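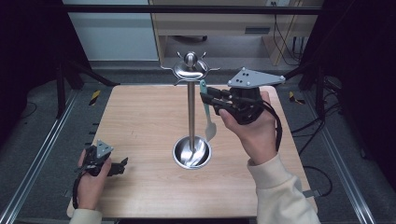
Research groups that train manipulation policies from human demonstrations should report how their demonstrations fail, and they should do so in the main text of their papers. The present custom is to state a total, such as 1,000 episodes, and a success rate. Neither figure tells a reader where the difficulty lies. Consider a task as ordinary as placing kitchen tools on a stand. A demonstrator wearing a gripper on each hand must bring a spatula up beside a polished pole, with curved hooks pointing in every direction, while the second gripper stays low and open. A small error in angle may matter a great deal, and a single percentage conceals it.

The Galbridge study led by Annatjie Mthembu took a better course. Its authors kept all 24 discarded demonstrations, sorted them by cause, and found that 13 involved contact with a neighboring hook. Lesego Xaba has objected that such sorting depends on the judgment of the person doing it. The objection is fair, and it can be met by having 2 reviewers label each episode separately and by publishing their disagreements. The added cost is modest. Journals in this field should require it of authors beginning with the April issues.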